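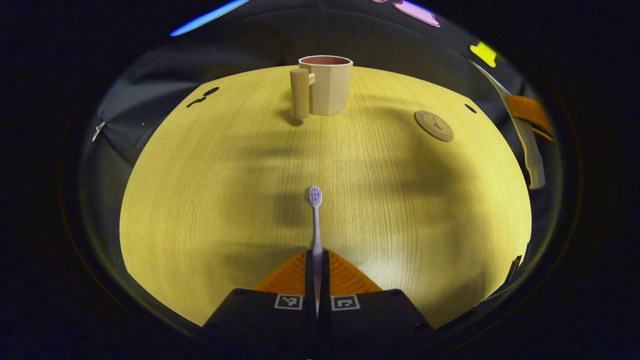

Senyo Korletey wrote to us after the first month that his gripper let go of thin handles "always at the same moment, just when I turn the wrist", and that cleaning the pads helped for one morning only. Two other users at Semley reported the same fault in July. The section below replaces the old page on slipping objects.

## 6. The gripper drops or turns a thin object

A slender handle, like that of a toothbrush, touches only a small part of each soft finger pad. If the pads do not meet evenly, the object can turn between them, or slide down until it falls. Wide objects such as a mug hide this fault, so do not use one for the test.

**Caution:** Keep your free hand away from the gap between the pads while you close the gripper. The pads are soft, but the parts behind them are not.

### 6.1 Check the pads

1. Open the gripper fully and put it down on a flat table.
2. Look at both pads from the front. They should lean towards each other at the same angle.
3. Press each pad lightly with one finger. If one moves sideways, its screw is loose. Go to 6.2.
4. Look along the ridges for small cuts or shiny places. A pad with a cut must be changed, also when it still holds well.
5. Wipe the ridges with a damp cloth, without soap, and let them dry for 30 minutes.

**Note:** Do not use alcohol on the pads. It makes the surface hard — you will not see this at once, but the grip becomes worse week after week.

### 6.2 Tighten the pads

1. Remove the battery.
2. Hold the loose pad in its correct angle with your thumb.
3. Turn the screw behind the pad until it stops, then a quarter turn more. Do not use force.
4. Do the same with the other pad, even if it was not loose.
5. Put the battery back and close the gripper with nothing in it. The gap between the pads should be straight from top to bottom.

### 6.3 Hold test

1. Take a toothbrush or another light object with a thin, smooth handle.
2. Close the gripper on the lower part of the handle, with the bristles pointing away from you.
3. Keep it over the table for 30 seconds.
4. Turn your wrist slowly to the left and to the right, 4 times.
5. Look if the handle has turned or moved down. If it has, repeat 6.1 from step 2.

If the test fails a second time, stop the recording session. Recordings made with a slipping pad must be marked "grip fault" in Kakakhel before anybody uses them. Hường Lại had to take 200 recordings out of a finished set as the mark was missing, and it was slow work.

### 6.4 When to change the pads

Change both pads together after 300 hours of use, or earlier if you find a cut. A new pad beside an old one pulls the object to one side. The pads from Rastach and Letus have different screws, please check the letter on the back before you order.

**Caution:** Never repair a pad with glue. Glue can reach the joint and stop the finger half open.

Questions about this section go to Marit Lundgren. Please write the serial number of the gripper in your message.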